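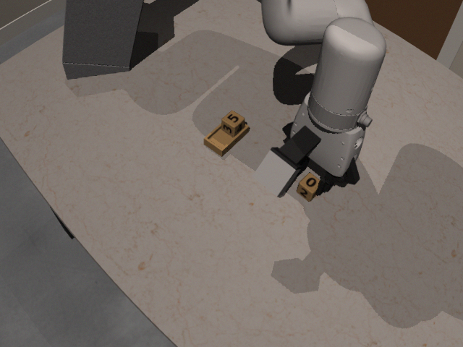
*Fig. 1. Pale stone pattern, thin rust-colored veins, scattered specks.*

## Unit 6: Surface finish and staining in light-colored stone

Read before the Letton lab. Bring the test sheet from Unit 5.

### 6.1 Marble and its relatives

Marble is limestone recrystallized by heat and pressure. The main mineral is calcite, or dolomite in dolomitic marble. Trade usage is looser: many dense limestones that take a polish are sold as marble. For this course, use the geological name first and the trade name in parentheses.

Veins mark places where the original rock held clay, iron oxides or other impurities, or where a later fracture filled with new mineral. Iron oxides give yellow, orange and brown tones. A vein may be harder or softer than the stone beside it, and it may hold a different polish.

### 6.2 Acid etching

Calcite reacts with weak acids:

CaCO₃ + 2H⁺ → Ca²⁺ + H₂O + CO₂

The result is a dull spot with no added color. This is an etch. A stain is foreign matter held in the pores. The two are often confused in survey reports and need different treatment. A poultice can draw out a stain. It does nothing for an etch, which has to be rehoned or repolished.
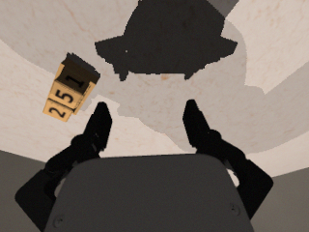 **Nkechi Iyamu**
Lecturer, Building Materials

### 6.3 Abrasive sequence

The lab uses three grades on the Gurlow samples:

| Step | Grit | Purpose |
|---|---|---|
| 1 | 60 | Remove saw marks |
| 2 | 120 | Remove scratches from step 1 |
| 3 | 400 | Honed finish |

Work wet. Rinse the sample and change the water between steps. One coarse grain carried forward will leave a scratch that the finer grade cannot take out in a reasonable time. Turn the direction of travel by a right angle at each change so that leftover scratches show. We stop at a honed finish.

### 6.4 Water drop test

1. Dry the sample to constant weight.
2. Place one drop of distilled water on the field and one on a vein.
3. Cover both and start the timer.
4. Record the time at which the stone darkens under each drop.

Sample 47 has an old resin fill along one vein. Record it separately and leave it out of the mean. Evaporation sets an upper limit on the useful length of the test, so run a control drop on glass.

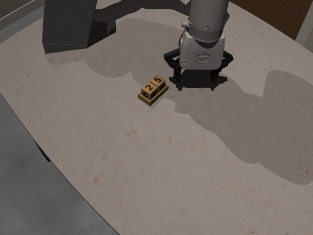 Mihret Adugna asked whether a penetrating sealer would prevent etching as well as staining. It will not. The sealer slows the entry of liquids into the pores, but the calcite at the surface is still exposed to acid. A film coating can separate the two, at the cost of a changed appearance and a layer that scratches.

### 6.5 For the report

- Geological and trade name of each sample
- Finish, with last grit used
- Drop times, field and vein
- Any fills, cracks or earlier coatings

Reports on the Curthorpe samples are due in November with the Unit 8 work.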